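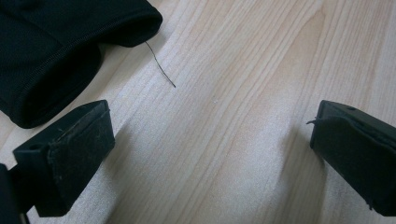
Rarkside, November

Mending table: hems, cuffs and loose ends

Gallery notes from the Agyeman sewing room. Text by Tetteh Dogbe, bench work by Nii Mensah.

The opening picture has black fabric on the pale wood of the tabletop, with a line of stitching following the curved hem and a single dark thread lying out across the grain. Black on black is the hardest combination to inspect. Stitches sink into the cloth, and a seam that has let go can look the same as one that is sound. A light table surface helps, as any thread that leaves the edge shows up at once against the wood.

A loose thread at a hem is one of three things: a tail left long when the seam was finished, a stitch that has broken and started to run, or a yarn from the fabric itself. The repair differs in each case, so the thread is identified before anything is cut.

Tail. Follow the thread back to the seam with a fingertip. If the stitches on both sides of it lie flat and do not shift when the hem is stretched lightly, the thread is a tail. Pass it through a needle, bury it between the layers for a short distance and trim it flush. Trimming alone is acceptable on a locked seam. On a chain stitch it is not — the whole row can open from the cut end.

Broken stitch. The seam gapes when stretched, or the thread lengthens when touched. Do not pull. Work back to the first firm stitch on each side, tie off, and resew across the gap with a small overlap at both ends. On knits we use a narrow zigzag or a backstitch by hand, either of which gives with the fabric.

Fabric yarn. The thread leads into the cloth and not into the stitch line. Draw it to the inside with a fine latch hook or a needle threader. Cutting it leaves a free end that may work into a hole later.

Sorting. Each garment is laid flat before work and turned at the opening so that the hem can be read from both sides. Folded layers are separated first. A crease can hide a second fault an inch from the one written on the ticket.

Thread stock. Blacks are matched in daylight near the window, before 3 p.m. at this time of year. The Bukutard black has a slight brown cast and is kept for older, faded items. The Rokaron black is cooler and suits new cloth. Both are polyester, and both are wound onto the same type of bobbin, so the bobbins are labeled on the rim.

Records. The mending book stands at 572 entries for the year to date. Of these, 157 were hems and 152 were cuffs. Zippers, pockets and patches make up most of the remainder. Only 2 hems came back for a second repair, both on stretch fabric sewn with a straight stitch. That stitch is no longer used on knits here.

Tickets for the next round go in the tray by the door. Mark the fault with a safety pin, and leave any loose threads at full length.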